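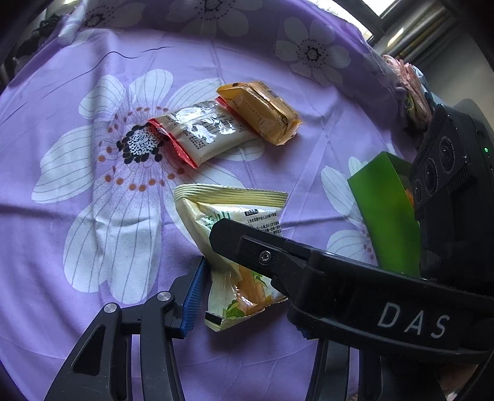 Grignoter au lit : Lambrakis remet les miettes sous la couette

Le fabricant de linge de maison Lambrakis a fini par poser la question que les couples évitent depuis des années : que mange-t-on au lit, et qui secoue le drap ensuite ? Publiée en mars, son enquête a été menée auprès de 1000 dormeurs, recrutés par l'institut Etura. Sur ce total, 257 reconnaissent garder des sachets de grignotage à portée d'oreiller. Les autres, on suppose, mangent des biscottes debout dans la cuisine, au-dessus de l'évier.

Le petit paquet individuel a la préférence des sondés. Un rouge et blanc, un jaune orangé, un troisième couleur crème aux caractères chinois verts : posés sur un drap lavande à grosses fleurs blanches, trois sachets suffisent à composer un dîner que la diététique réprouve. Le paquet familial, lui, est jugé trop bruyant après 23 heures.

Côté ménage, les réponses se font plus évasives. Neuf sondés seulement disent changer les draps après chaque collation. La majorité retourne l'oreiller, ce qui ne règle pas grand-chose mais rafraîchit la joue.

Lambrakis, que l'on n'imaginait pas mener l'enquête par pur amour de la science, en profite pour annoncer une gamme de draps à motifs, baptisée Plernora. Les fleurs imprimées y seraient assez grandes pour « absorber visuellement » les taches. L'entreprise ne précise pas ce qu'il advient des taches elles-mêmes. Premières ventes dans les magasins Berex avant l'été, sachets non fournis.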